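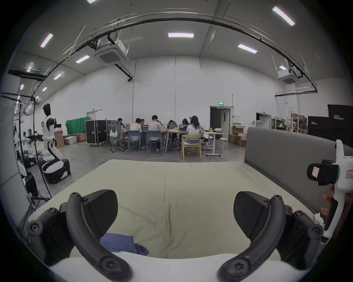 Chapter 2
Folding Garments on a Flat Surface

Folding reduces a garment to a shape that can be stacked, stored and counted. This chapter covers the surface, the starting position and the order of folds for T-shirts and other soft items. Hanging garments are treated in the next chapter.

2.1 The work surface

A folding surface must be larger than the garment laid open with its sleeves extended. Tables, beds and floors all meet this condition. The surface is covered with a plain cloth, which keeps the garment clean and adds a small amount of friction. Polished tops let light knits slide during the second fold.
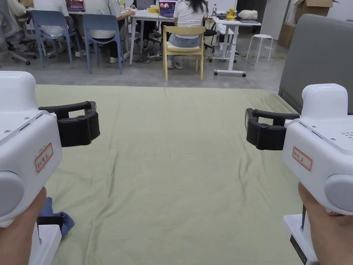 Cover cloths are cut from woven cotton and should be washed before first use. A new cloth shrinks, and its hems pull the surface out of flat. The color should contrast with the garment, as a dark blue item does on pale green, so that its edges are easy to follow. Slight wrinkles in the cover do no harm. A ridge under the fold line does, and it should be smoothed toward the nearest edge before work begins. The Pirihi cover, used in the exercises at the end of this chapter, has one straight selvage that serves as a reference for alignment.

2.2 Spreading the garment

The garment is laid down with its front facing the surface. The collar is taken first and drawn away from the hem until the body lies flat. Pulling at one point of the collar sends shallow ridges out across the fabric – these are released by easing the grip and smoothing from the center. The sleeves are opened last.
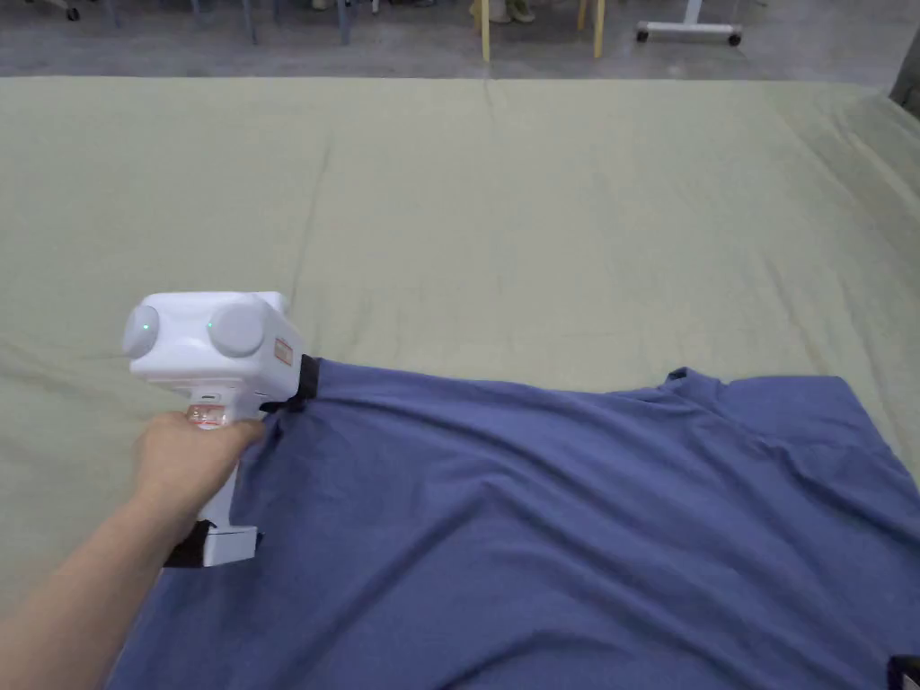

2.3 Order of folds

Lengthwise folds come before crosswise folds. A long strip with several layers is the normal intermediate form. Its ends are squared before the strip is shortened, and any loose fabric in the top layer is worked out toward the open end.

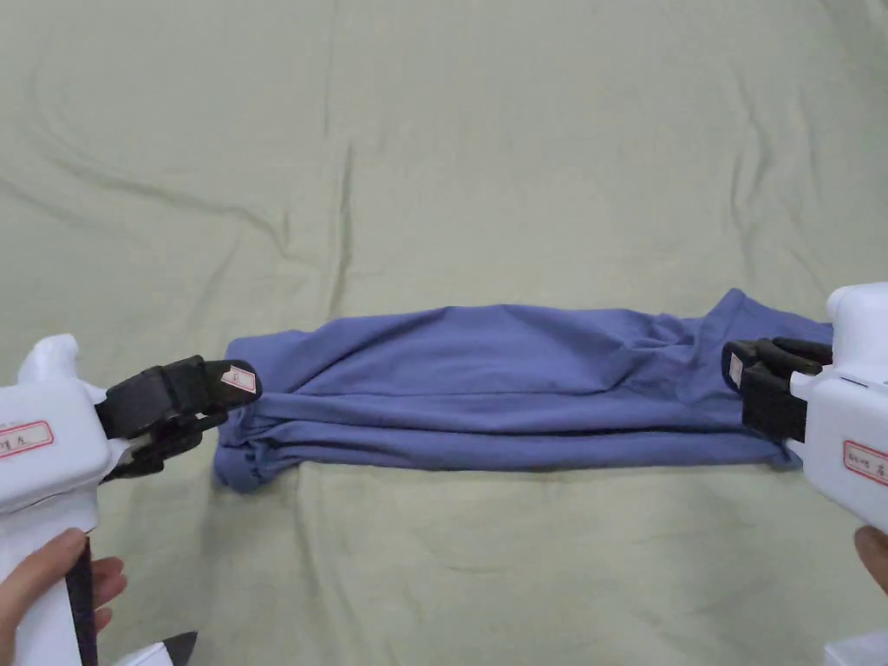 Grevix, in a comment on the April draft of this section, asked whether thick fleece should be folded crosswise first, as the layers resist a narrow strip. The lengthwise order is kept here for all weights. For fleece, the strip is made wider and the number of crosswise folds is reduced to 2.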